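Manon Desjardins
7/20/21

Moved the lounge stuff over to the kitchen side this week. A few posts on how it went, mostly so Mawuli stops asking me for updates.

First thing was the blue couch. I wanted it running lengthwise, parallel to the counter, and it turned out a hair too deep for the spot I had taped. So I pulled up the tape and gave it more room.

It's a Marnholm, the one with the rounded back. Bought it in November from a place that was clearing out its showroom. The armchair in the same blue came with it for very little.

The blue is strong. I know. Zyanya Pacheco voted for gray and still brings it up. With white cabinets and a pale wall I think the room can take it.
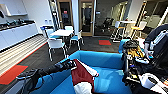
Next job was fabric. I've been keeping a throw on the seat, folded, to see if I like dark red against the blue. So far yes. The white in it helps, it picks up the cabinets.

Folding note for anyone with a curved couch: fold the throw lengthwise first, then lay it over the front of the seat cushion and let the end hang. If you put it over a rounded back it slides down behind by evening.

Mohandas Nadar asked what I clean the upholstery with. Lukewarm water, a drop of dish soap, a white cloth. Blot, let it dry, vacuum. I tried the Bonsu foam on a hidden patch and it left a ring, so I went back to soap.

The counter is the part I'm least happy with. Everything small and dark ends up in one long row on it because that's where the outlets are. I use maybe four of those things in a normal week.

Plan for the counter: keep out what gets used daily, move the rest into the cabinet nearest the far end, and see if anyone goes looking for it. Leave it like that for 2 weeks before deciding what to give away.

The shelf above the cabinets stays. Branwen Gough wants plants on it. I'd rather have the serving bowls up there, they take up too much cabinet.

Floor: no rug for now. The beige and white stripes already do enough and a rug on top looked busy. I tried three and returned all of them.

Cables are the next thing. Ordered a pack of Brineo ties, the reusable kind. Will sort everything by length, tie it, label it, and put it in a bin with a lid.

Still undecided on a side table for the armchair. It has to be narrow enough to walk past with a tray. If you have one you like, send me the width.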